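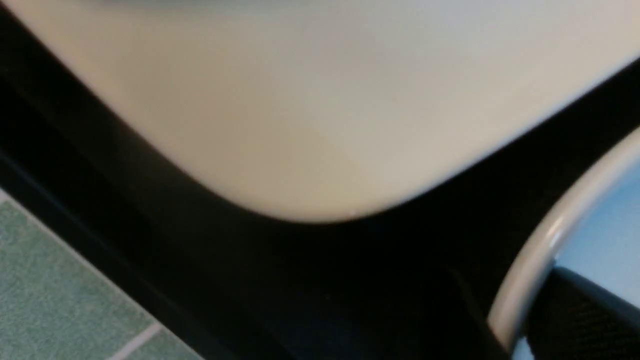
Acta de la reunión técnica de seguimiento: incidencia de contacto en la unidad Parna 2

Viernes, 9:30. Sala de pruebas de Elteo.

Asistentes: Perla Zamudio (coordinación), Dulce Xolalpa (percepción), Baltazar Montes (mecánica), Tarcísio Brandão (control), Guadalupe Galindo (seguridad; redacta el acta).

1. Aprobación del acta anterior

Se aprueba con una corrección de Montes: el par de apriete pendiente de revisar es el de la brida de muñeca, no el del codo.

2. Exposición de la incidencia

Durante la rutina de limpieza de bordes en el baño de ensayo, la unidad Parna 2 hizo contacto con la pieza sanitaria de color crema al aproximar la pinza por debajo del canto curvo. El brazo siguió empujando tras el primer contacto y la parada por fuerza no se activó. Detuvo el ciclo Brandão con la seta de emergencia. Sin daños personales. Montes revisó la pinza: marca superficial en el aro, almohadillas sin desgaste apreciable.

3. Análisis

Xolalpa expone que la cámara de muñeca trabaja en esa postura con muy poco margen. La superficie clara queda desenfocada y sin textura, y bajo el canto hay una zona casi negra en la que el estimador de profundidad no devuelve puntos válidos. El planificador Palla trató esos huecos como espacio libre. El suelo verde, visible en una esquina, sí produjo puntos, y el filtro los dio por buenos para toda la región inferior.

Brandão indica que el umbral de fuerza estaba en 14 N, valor heredado de la rutina de mesa, y que la lectura se promediaba en una ventana demasiado larga. En el registro aparecen 2 picos por encima del umbral que el promedio ocultó.

Galindo pregunta por qué se cargó el perfil de mesa en el baño. Montes responde que el selector de perfil no pide confirmación al cambiar de puesto. Zamudio solicita que conste como defecto de procedimiento, aparte del fallo de software.

No hay acuerdo sobre si conviene añadir iluminación en la muñeca. Xolalpa la considera útil para la zona de sombra; Montes objeta el peso y el reflejo en el esmalte. Se aplaza hasta disponer del presupuesto de Lozano.

4. Acuerdos

4.1. Las zonas sin profundidad válida pasan a tratarse como ocupadas. Responsable: Xolalpa.
4.2. Supresión del promediado en la parada por fuerza y nuevo umbral para aproximaciones bajo canto. Responsable: Brandão.
4.3. Confirmación obligatoria de perfil al cambiar de puesto. Responsable: Montes.
4.4. Parna 2 queda fuera de servicio en el baño hasta completar 4 ciclos en vacío sin alarma, con operador en la seta. Responsable: Galindo.

5. Ruegos y preguntas

Brandão pide conservar el registro completo de fuerza y no solo el extracto. Se acepta.

Se levanta la sesión a las 10:45.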